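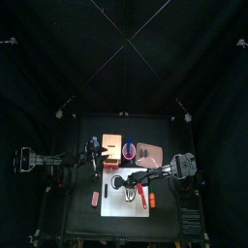 Fig. 1. Small household objects on a black tabletop, among them a wooden box, a white board and a pair of scissors.

Unit 2: Sorting Small Things
Course notes, Gertraud Eberhard

Welcome back! Today is all about the little stuff, my favorite part of home organizing. A cluster like the one in Fig. 1 is a great place to start, and a dark surface makes pale things so easy to spot (try it at home with a plain black cloth!).

Before you move anything, say where each item would live. Scissors first. Do they belong in a box, or out where a hand finds them quickly? I'd argue for out, Jonas Rainer argues for the box, and we'll happily fight it out in class.

For next time: empty one drawer, 40 minutes at most, and sort it by how often you reach for each thing. Bring your list, messy is fine.

Reading: Hubmann handout, page 67.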